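Zadum Bench Cell
Progress report to the Clastura equipment fund
Reporting period ending November
Prepared by Randa Awwad, cell maintenance

1. Status

The Zadum cell is in service and within its budget line. Work in this period covered finger pads, wrist cabling, the rail clamp and the servo zero procedure. Two items from the last report are closed: the intermittent loss of signal at the wrist board, and the drift in the shoulder joint after long runs. One item stays open, the wear rate of the finger pads, and it is discussed in section 2.

Logged cycles for the period came to 2,832. A cycle is one pick of a cube from the table and one release into the bin. Of these, 1,832 were run after the cabling change described in section 3. The earlier cycles are kept in the log but are not used for the comparison of stop causes, as the old cable route was responsible for most of the stops.

2. Finger pads

The pads are a consumable. They are cut from sheet, bonded to the inner face of each finger and replaced as a pair. A pad that lifts at the tip lets the cube rotate during the close, and the controller then reads a position error at the gripper servo. The usual sign of trouble is at the top of the pad, where the edge catches on the bin rim.

The inspection step now calls for a look at each finger against a bright, plain background, with the tip in profile. The pale strip of material along the inner face should lie flat to the black finger for its full length, and any loose fiber or flap at the tip is trimmed or written up. 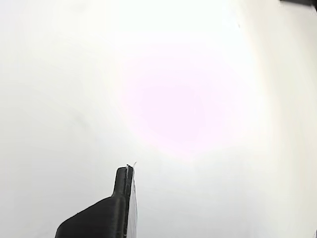

How often are the pads changed?
They are changed every 80 cycles during acceptance testing, and on condition at all other times, with both fingers done together.

The 80-cycle interval is conservative. It was set when we were using the first adhesive, which softened under repeated load. The present adhesive, supplied by Suvarna, holds better in shear but is slower to cure, so pads are now fitted at the end of a shift and left overnight. We propose to lengthen the acceptance interval once we have one more period of wear data. Until then the consumable cost stays as budgeted.

Scuffs on the finger body are recorded but do not call for replacement. A finger is scrapped only for a crack at the root or a tip that no longer closes parallel.

3. Arm, wrist and cabling

The wrist board carries the connector for the gripper end of the arm. In the earlier layout the cables were tied tightly along the servo housings, and each full rotation of the wrist put a pull on the connector. Stops were logged as communication faults and cleared on restart, which hid the cause for some time. The ties nearest the wrist were removed and the cables given a free loop above the arm. The loop is untidy but it takes the motion without loading the plug.

After the change, Randa Awwad ran the standard check: arm to the grip position, gripper closed on a cube beside the bin, hold, release, then retract. The check is done with the other cubes left in place, one in the bin and one on the open table, so that the reach is the same as in normal work.

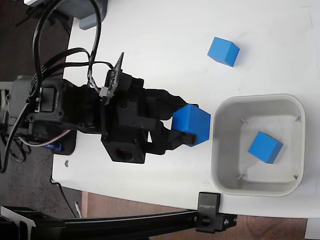

What is done when the wrist board drops out during a cycle?
The arm is powered down, the connector is reseated and the cable loop is checked for slack, and the cell is restarted from the home position before any further cubes are moved.

Communication faults have not recurred since the new route was adopted. Bracket screws on the arm were checked at the same time. Those at the elbow had backed out slightly and were refitted with a low-strength thread compound. The screw check is now part of the routine sheet.

4. Mounting and zero

The aluminum rail sets the position of the equipment at the table edge. The clamp was found to creep when the knob was tightened by hand in one pass. It is now tightened, released by half a turn and tightened again, and the rail position is checked with a square before the servo zero is taken.

The zero itself is taken with the arm extended toward the bin and the jaws open. Joint offsets are written to the Zeltix controller and a copy is kept with the log. Time for a full zero, including the rail check, is 46 minutes. Most of that is warm-up, which we do not intend to shorten — offsets taken on a cold arm were the source of the shoulder drift noted last time.
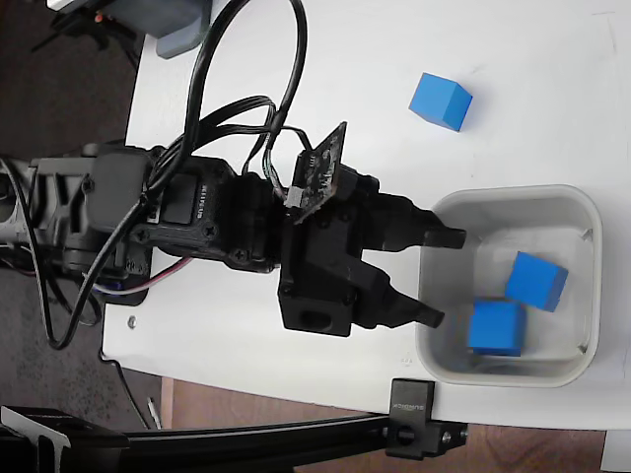

Figure 3. Arm extended toward the bin with the gripper open.

5. Next period

Planned work is as follows.

Collect pad wear data with the present adhesive and submit a revised interval.

Fit a strain relief at the wrist connector, leaving the cable loop as it is.

Replace the gripper servo with the spare and return the current unit for inspection. Its holding current has risen, though it remains within limits.

Write up the clamp and zero procedure as a single sheet for the second operator.

No additional funds are requested. The spare servo is already in stock, and the strain relief will be charged to the small parts line.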